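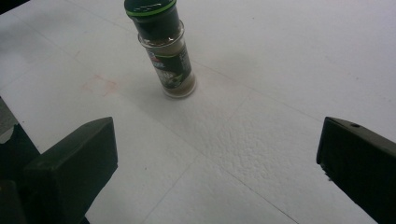

Boutique > Épices et aromates > Questions fréquentes

Accueil Épices Recettes Livraison Contact

Épices en flacon : vos questions

Combien de temps garder une épice moulue ?

Comptez un an après ouverture, parfois un peu plus si le flacon est bien fermé. Une épice trop vieille perd son parfum et sa couleur se ternit. Sentez-la avant de cuisiner.

Pourquoi ma poudre fait-elle des blocs ?

Le plus souvent, le flacon a été secoué au-dessus d'une casserole fumante. Versez d'abord dans une cuillère ou dans le creux de la main, puis refermez.

Comment reconnaître deux poudres brunes sans lire l'étiquette ?

Étalez une pincée de chacune sur un fond blanc et mat, sous la même lampe. Les différences de teinte et de mouture se voient mieux que dans le verre. Une feuille quadrillée au crayon permet de noter le nom de chaque épice à côté de sa case. 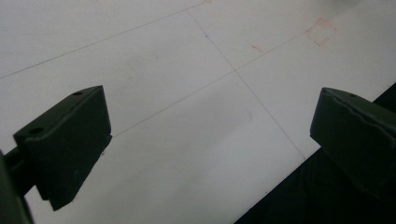 Peut-on remplir à nouveau un flacon ?

Oui. Lavez le verre et le bouchon, laissez sécher une nuit entière. Nos recharges Jatoi de 40 g conviennent à la plupart des petits flacons.

Où ranger les flacons ?

Dans un tiroir ou un placard fermé, loin des plaques et du four.

Page relue par Emil Aigner, 22 novembre 2019

À lire aussi
Moudre soi-même le cumin
Nettoyer un moulin à poivre
Recharges : tailles et prix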